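Sidewalk rover in the sim before I build the real one — am I wasting my time?
Home & Shared Shop Builds

dunmore_dan
So the delivery cart I'm putting together in the Dunmore shop (the one with the wheelchair motors) is still in pieces on my bench, and I've been driving it around a simulated city block in the meantime. Got it following the wall along a sidewalk this week. First run went 35 meters and then it wandered toward the crosswalk and I had to stop it. Seam lines in the concrete seem to confuse my edge finder. 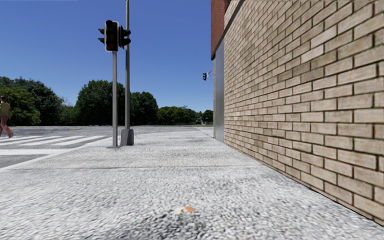
Reply 1
Iritz
Fun! But I'd quit now and bolt the thing together. I spent all of October in a simulator with my mower and the first real driveway ate it alive. Wheel slip, sun glare, gravel, you name it.

Reply 2
stockdale_s
Disagree with Iritz. Sim is free and my bumper wasn't. Dan, what are you using for the edge? If it's plain brightness then every dark joint is going to look like a curb to it.

Reply 3
dunmore_dan
Plain brightness, yep, guilty. I moved the start point over to the plaza because the joints there are big and black and I wanted the worst case. Same code, and it turned at the first joint like it had hit a cliff.
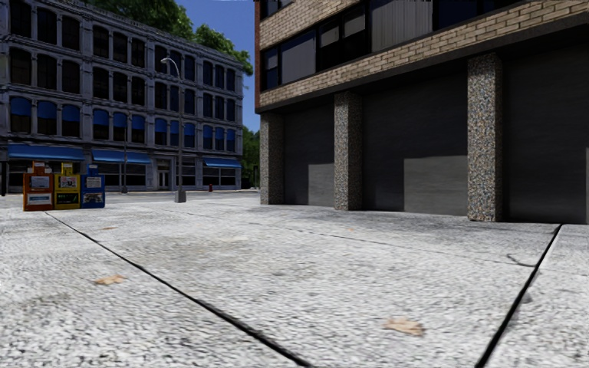 So I threw out anything that's only a thin dark line with the same gray on both sides. Now it crosses the joints but it gets shy around stains — I can live with shy. Log is 782 lines if anybody wants to suffer through it.

Reply 4
Iritz
Still say you're tuning for somebody's concrete texture and not for your street. Shabani Swai at our shop did the same thing with his Vurnby kit and had to redo every threshold outdoors.

Reply 5
stockdale_s
He kept the code though, right? Redoing thresholds is an evening. — Stuart

Reply 6
dunmore_dan
Thresholds are all in one file so I'm okay with redoing them. Tonight's spot is the long brick side with the pillars, going for 100 meters total back and forth without me touching it. Got 2 clean passes so far.
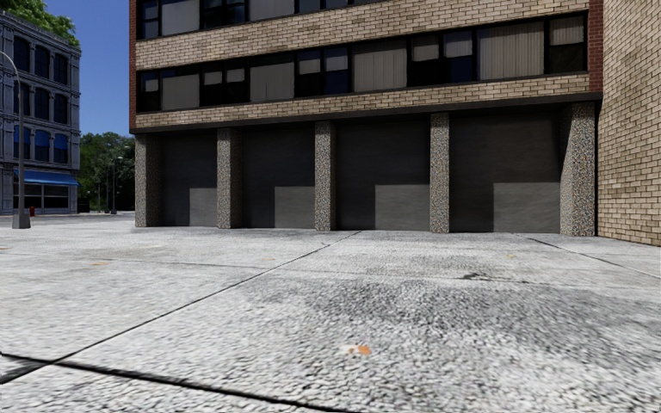

Reply 7
mapleknob
What speed are you running in there?

Reply 8
dunmore_dan
Walking pace, same as I've got the motor controller limited to on the bench. Going faster made it swing wide on the turns.

Reply 9
Iritz
Fine, but post the real one when it rolls. I want to see it meet a wet leaf.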